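## 3.2 Small packets on textile surfaces

**Setting.** The second part of the study deals with snack packets and the surfaces on which people leave them. In the interviews, many participants told us that packets are the last thing to be put away when a room is tidied. They are light, they have no fixed place, and they are often half hidden by other objects.

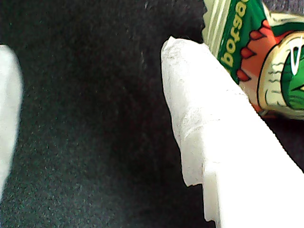 *Figure 4. Printed snack packet (upper right) on a dark gray, speckled textile-like surface. The serrated edge and the striped print are visible.*

The printed packet in Figure 4 illustrates two features which we used in the coding. The first is the edge. A crimped seal with a zigzag cut is typical for this kind of wrapper, and it was the feature that participants named most often when we asked how they recognize a packet without reading it. The second is the contrast of the print. Cream and light green stripes stand out strongly from a dark ground, and the dark green stripe with its yellow lettering does so to a lesser degree. For this reason we coded the contrast for each part of the print separately, and not for the packet as a whole.

The interviews were made in 34 households. In each household one adult was asked to tidy the living room as on a normal evening and to speak aloud while doing it. The sessions lasted 20 minutes. Bríd McGrath and Kenneth Yap carried out the coding independently, and differences were solved in a discussion with the third author. The categories follow the scheme of Ó Dálaigh, with one change: we joined "wrapper" and "bag" into the single category "packet", as the participants themselves did not separate these words.

Three kinds of surface were distinguished: hard (tables, shelves), soft (sofas, beds) and flat textile (carpets, felt mats, table covers). On hard surfaces the participants usually took the packet at once. On flat textiles they were slower, and 8 participants said that they first passed the hand over the surface to feel for crumbs. One of them explained it in this way: "If I lift it too fast and it is open, I have the carpet to clean also."

The state of the packet was more important to the participants than we expected. A closed packet was treated as food and brought to the kitchen. An open one was treated sometimes as food and sometimes as waste – the same person could decide differently on the same evening. When the state could not be seen, for example when only one end of the packet was exposed, participants preferred to press it lightly before they decided. We coded such cases as "state unknown" until the participant said a word which made it clear. The same rule was applied to the photographs, so the packet in Figure 4 has no state assigned.

Dark textiles need a separate remark. Participants who owned them liked that stains are not noticed, but they complained that small pale crumbs are. Cillian Moriarty, who read an earlier version of this section, pointed out that this may have influenced the tidying order. We could not test it with the present material, and the order of tidying is therefore reported in Section 3.3 without regard to the color of the surface.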